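3. Reading the admission books

3.1 What I had to work with

I should start with the books themselves, because they shaped almost everything I could and couldn't do. The home at Odoi kept its admission records in bound ledgers, and nine of them survive. They sat in a parish cupboard for decades before the county archive took them in, and the damp got to two of them pretty badly. The clerk's columns are simple enough: name, age, parish, who sent the child, who was paying, and a last column headed "Remarks" that was mostly left blank for the first stretch and then, under a new matron, suddenly filled to bursting.

I love that column. I know I'm supposed to be even-handed about my sources, but the matron wrote the way people talk, and after weeks of "Do." and "As above" it was a joy to meet someone who would put down that a boy "came with one boot and would not say where the other was." She also complained about the coal, the laundry copper and the Drosuretti estate, whose owners had promised a yearly gift and were slow to send it. None of this was meant for me, of course. The books went before the governors each March, and I suspect some of the grumbling was aimed squarely at them.

The cash books are a different story. There are gaps, the handwriting changes in the middle of pages, and gifts in kind (potatoes, flannel, once a harmonium) were entered in the same column as money. I tried pulling them apart and gave up on one whole volume. So when I talk about costs later on, I'm leaning on the printed yearly reports, which were written to please subscribers and need to be read with that in mind.

3.2 Picking the sample

I didn't transcribe every entry. I took 200 admissions, starting from the first page of the earliest readable ledger and skipping forward at a fixed step, so that no single matron or clerk would swamp the rest. If the step landed on a page that was too stained to read, I moved to the next readable entry and made a note of it. This does mean the damp books are thinner in my sample than they ought to be, and I come back to that in section 5.

For typing up I used Zetik, a plain transcription tool that keeps the scan of a line next to the text you're entering. It suited me fine. Names were the hard part. The same girl turns up under three spellings in the space of two pages – one in the admission entry, one in the infirmary list and one where she leaves for a place in service – and I only joined people up when the age and the home parish both agreed. I would much rather leave two entries apart than marry up two strangers.

3.3 "Orphan" and other slippery words

Nearly everyone who writes about these homes runs into the same snag sooner or later. The rules of the house talk about orphans, but plenty of the children had a living mother, and quite a few had a living father who was at sea, in the infirmary or just gone. The governors seem to have been relaxed about this when a subscriber spoke up for the family and a good deal less relaxed when no one did.

I sorted the entries by what the ledger says about parents and nothing else. Where a book says "father dead, mother in service," I recorded exactly that, and I didn't try to decide whether the child was an orphan in the eyes of the rules. It felt fussy at first. Then I began noticing how often the wording shifts between the admission entry and the printed report, always in the direction that would tug harder at a reader's purse, and I was glad I had kept the two apart.

Age was slippery too. The rules put the upper limit for staying on at 15, and there are suspiciously many children who stay "14" for a very long time. I read that as kindness on the matron's part, though I can't prove it, and a colleague who read an early draft thought it was plain carelessness.

3.4 Play, toys and the back room

I hadn't planned to write about play at all. But the Remarks column kept bringing it up: a spinning top taken away for a week, a set of draughts given by the vicar's sister, a row over marbles that ended with a broken pane. There was a back room set aside for wet afternoons, and the matron fought the governors for a fire in it. Board games were allowed there. Dice were a touchier matter, and one governor wanted them out of the house as a door to gambling. The matron's answer is the longest entry in any of the books, and she won.
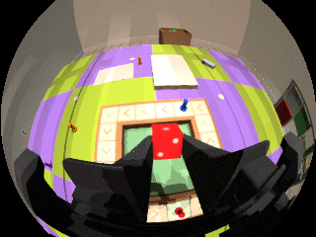 Figure 1. A red die with white spots above a square board game, in a computer-rendered playroom.

3.5 Checking against outside sources

Last, I checked the sample against the census pages and the parish burial register wherever the dates lined up. The Inumik index of burials was a huge time-saver for this, even with its odd habit of filing infants under the mother's first name. Most children I could find in both places matched on age to within a year, which is as good as I had hoped for.

The mismatches are more fun. One boy is in the home according to the ledger and at his aunt's farm according to the census, and I think both are true – the house sent children out at harvest and didn't bother to write them off the books. I've left cases like his in the sample and marked them with a dagger in the tables that follow.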